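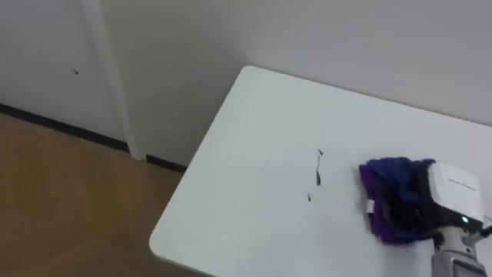

Flidia Street laundromat to reopen in March with longer hours

27 December 2018

Good news for anybody who has been hauling their washing across town since the fall - the Trokier laundromat on Flidia Street is coming back! The new owners, a small family firm called Stiltier, told me this week that they have signed the lease and plan to open the doors in March.

I lived two blocks from the old place for years (and lost more socks there than I'd like to admit), so I went by to have a look at the plans taped up in the window. There will be 10 new dryers along the back wall, and the big washers by the door are staying. A wash will cost 80 cents more than it used to. I grumbled a bit when I heard that, but the old prices hadn't moved in ages. 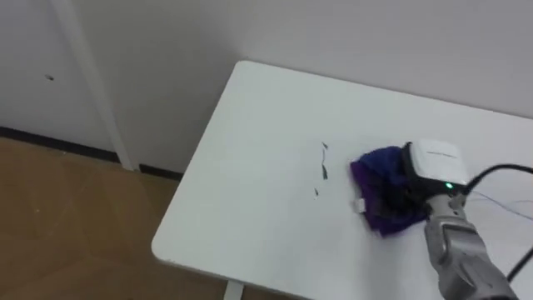

The hours are the part I'm happiest about. The old laundromat closed at six, so if you worked a normal day you were stuck going on the weekend with everybody else. Stiltier wants to stay open until eleven every night, and they're talking about a drop-off service too, where you leave a bag in the morning and pick it up folded after work.

People around here clearly missed the place. A petition to keep the space as a laundromat got 558 names, and the folks at the Mihăilă bakery next door kept a copy on the counter the whole time. They told me their morning coffee sales dropped as soon as the machines went quiet.
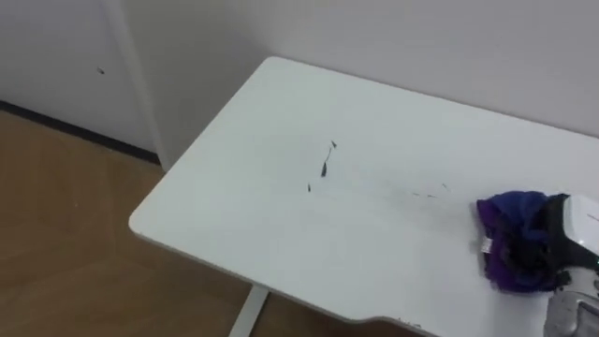
The city still has to sign off on the new water line, and the owners expect to hear back on that next month. If you had money left on one of the old wash cards, hang on to it - Stiltier says it will honor the balance for the first 400 customers who bring one in.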